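Four grippers, one battered bin: Avinari's pick-off is under way

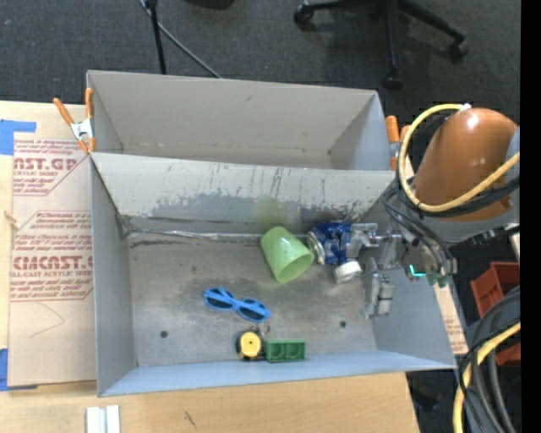
If you've walked past the back lab at Avinari this December and wondered about the cheering, the gripper comparison has finally started, and it's every bit as much fun as we'd hoped!

The idea came out of a lunchtime argument. Sewwandi Ekanayake, who runs the manipulation group, had been saying for months that we choose grippers the way people choose cars, by how they look in the brochure and what the neighbours have. Erasto Nyaga pointed out that we had four perfectly good ones sitting on shelves, all bought for different projects, and that no one had ever put them through the same job on the same arm. By the time the dishes were done there was a test plan on the back of a delivery docket.

The job is simple enough to explain to your kids. Take things out of one bin, put them in the other, and do it again. Each gripper gets 600 attempts with the same arm, the same controller and the same pool of objects. A pick counts if the object leaves the first bin and lands in the second without help. A drop on the way over counts as a miss, even if the thing bounces in the right direction (there was some lobbying on this point, all of it from Erasto).

What makes it interesting is the rubbish. And it really is rubbish, some of it. Most gripper tests you read about use tidy blocks and balls, and the group wanted the kind of stuff that turns up in a real sorting job. So the pool has drink cans that have already been crushed, thin plastic cups, bottle caps, sunglasses, toy blocks, and a little black and yellow thing on a key ring that everyone has developed strong feelings about. A few objects go in at a time, tipped from a tub so they land however they land.

"A crushed can is a terrific test," Sewwandi says. "Every one is a different shape, it's shiny, so the camera has trouble with it, and if you squeeze it hard it turns into a new shape while you're holding it. I could watch it all day. I have watched it all day."

First up is the jointed metal gripper, which the team has been calling the Muridance after the project that paid for it. It has segmented fingers that fold around an object as they close, so it doesn't need to be lined up perfectly to get hold of something round or lumpy. It can also come in along the side of the bin and draw something off the wall, a move the straight-fingered units will have to do differently, if they can manage it at all.

So far it has done 255 of its 600 attempts, and 237 of those have been good picks. That's well ahead of what anyone had pencilled in, and there was a proper whoop when the running tally went up on the whiteboard. Subira Rotich, who looks after the logging, would like it noted that these are early numbers and that the second half of the run has more of the flat objects in it. Fair enough, Subira, but we're still pretty chuffed.

The misses are at least as good to talk about as the picks. Bottle caps are the main culprit. With the rim facing up they give the fingers almost nothing to close on, and the arm tends to nudge them along the floor until they fetch up against a wall, where they become easier. Musyoka Mussa has been going through the recordings and reckons the nudging could be done on purpose. He's asked to have a go at writing a push-then-pinch move once the straight comparison is finished, and Sewwandi has said yes, on the condition that nothing in the control software changes before then.

Sunglasses were expected to be a disaster and haven't been. The frames and the folded temples give the fingers plenty to catch, and the failures have mostly come from grabbing too near one end, so they swing and slip out halfway across. Cups are the other surprise. They deform a bit under the fingers and pop back when released, and the see-through ones still confuse the depth camera. The arm has had a few very confident goes at thin air right beside one.

Kyu-ri Kwak has been on cable duty, and anyone who has worked with an arm will know that's no small job. The air lines, the signal cables and the power all have to follow the wrist through every turn without snagging on the bin rim, and the first two routes didn't work. One pulled tight whenever the arm reached for the near corner, and the other kept drifting in front of the camera. The present route has a generous loop near the wrist with the thinner cables running underneath, and Kyu-ri says it'll stay that way until somebody gives her a good reason to touch it.

She's also the person behind the clamps. In the first practice session the bins crept along the table a little every time the fingers brushed a wall, and by mid-afternoon the arm's idea of where the floor ended was off by a finger's width. A couple of spring clamps along the shared edge fixed it in less time than it took to find them. If you're missing some with orange handles from the workshop drawer, you know where to look, but please don't take them back just yet!

A word about the bins as well, as a few people have asked whether we'd be getting nicer ones. We won't. The scuffs and scratches are part of the exercise. A clean, matte bin makes life easy for the vision side, and no customer has ever had one for longer than a week. There's tape along the back seam of the picking bin, too, and it throws odd reflections that the camera sometimes takes for an object. Erasto wanted to cover it over with something dull. He was outvoted, and he's been very gracious about it, mostly.

Next on the arm will be the Montoya, a plain two-finger parallel gripper and the sentimental favourite of anyone who's been here long enough to have used it on the old packing line. It's quick, it's strong and it has been rebuilt more often than the coffee machine. After that come the suction unit, which ought to love the flat sides of the toy blocks and hate everything crumpled, and the Prisent, a soft-fingered one that only came out of its box last month. Opinion is split on the Prisent. Musyoka has it down to win on cups and come last on caps. Subira won't make predictions and has taken charge of everyone else's, sealed in an envelope in her desk.

Changeovers will take the best part of a day each. The gripper itself comes off in minutes, but the tool offset has to be measured again, the cables rerouted, and the camera checked against the calibration board before any attempt counts. The group has agreed to a short practice run with every gripper so that no one can grumble later that theirs went in cold.

They'll be reporting more than a single score at the end. Success by object type is the one most of us want to see, along with time per pick and a note of how each attempt failed: missed it, dropped it, squashed it, or knocked it somewhere unreachable. Sewwandi is also keen to record how often a person has to step in and sort something out. In her view that's the figure that decides whether you'd put a gripper to work overnight with the lights off, and it hardly ever makes it into a spec sheet.

All the recordings and logs will go on the shared drive once the fourth gripper has finished, with the object list and the arm settings, so other groups can repeat the test or tell us what we got wrong. A couple of people in packaging have already asked whether they can bring along their own awkward items for a second round. The answer is a very happy yes. Cable ties, sachets and anything floppy would be especially welcome. No glass, please, and nothing with liquid still in it.

Visitors are fine in the meantime. Runs usually start at 9 in the morning and go until 4, with a break at lunch so the arm can be checked over. Please stay behind the line on the carpet while it's moving, keep your hands out of the bins even when it isn't, and save your questions for whoever's nearest the whiteboard. If you've a crushed can to donate, rinse it first and leave it in the tub by the door.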